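Wallpaper on panels inside aluminum extrusion, gap at the bottom and dusty rail, how to finish?

Posted in Walls & Surfaces, 03/08/2023

mindosley_bench
Lined a table enclosure with wallpapered panels, the kind of thing you'd do for a craft nook. Aluminum extrusion posts and rails, white top, patterned paper on the back and sides. Pattern is winter woods with bullfinches, pinkish beige background. Love it. Paper went on fine with Skalico paste, no bubbles so far.

Two things bug me. First the seam at the bottom of the wall, theres a thin dark gap between panel and tabletop and crumbs go straight for it. Second the rail on the other side, it has ridges and it holds every speck of dust. Wiped it with a damp cloth and got the paper edge wet, so now I'm scared of it.

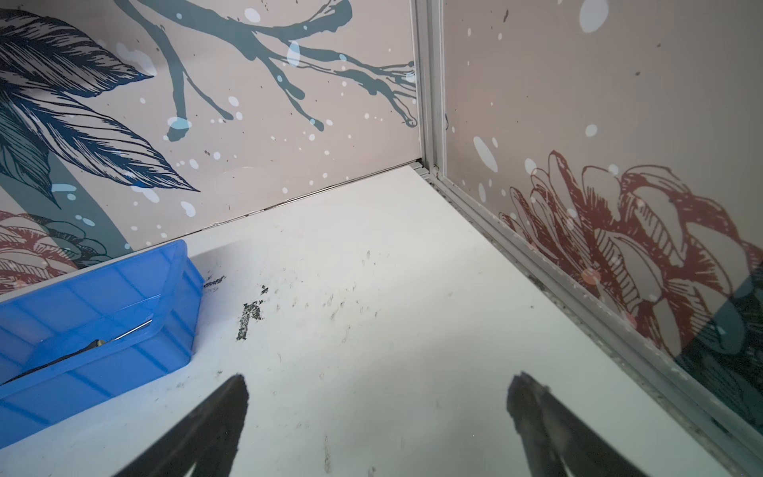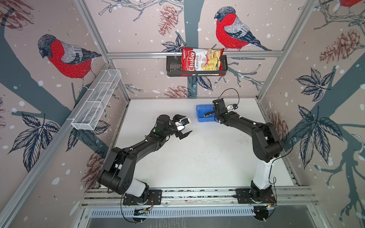
Do I caulk the gap? Foam strip? Would like to be able to take the panels out again some day. Also does the paper need a clear coat down low, where stuff gets bumped against it. Budget is small, would rather not buy a whole kit for one corner. Thanks in advance, typing this on break.

Mariama Antwi
Don't caulk. You'll never get the panels out clean, the bead pulls the face of the paper off with it. Ask me how I know.

Get a soft gasket strip, the push-in kind sold for extrusion slots. Take your slot width with calipers before you order, a tape measure isn't good enough — I bought the wrong one 2 times. For the wall that sits a hair above the top, a thin white foam tape stuck to the UNDERSIDE of the panel, not to the table. Compress it a little and it hides the dark line. Comes off with a hair dryer.

Rail: dry brush first, cheap 2 inch paintbrush, then vacuum with the crevice tool. No water near the paper. If something is really stuck in the ridges use a wooden skewer. Do it once a week and it never gets bad.

Clear coat, yes, but matte and water based, and test on a scrap. The dark navy in these prints sometimes bleeds. Do the scrap, wait overnight, rub with a white rag. If the rag stays clean go ahead, 3 thin coats on the bottom strip only. Sand nothing.

akpalu77
just put quarter round over it, paint it white. looks nice and you stop seeing the gap

Mariama Antwi
Quarter round is ok on a baseboard but here it eats into the work area and then you have a second ledge catching dust. Up to the OP tho.

stinura
Agree w the foam tape. For the paper edge that got wet, let it dry all the way, then a tiny bit of paste on a toothpick and press with wax paper over it. If the edge is fuzzy trim with a new blade, and I mean new. 200 grit is NOT going to fix it, whoever told me that on another forum cost me a panel

mindosley_bench
Ok foam tape ordered, white. Edge dried flat, no glue needed I think. Have a leftover peice of the paper with some navy leaves on it so will do the rag test on that before any coating. Skipping the quarter round, sorry akpalu.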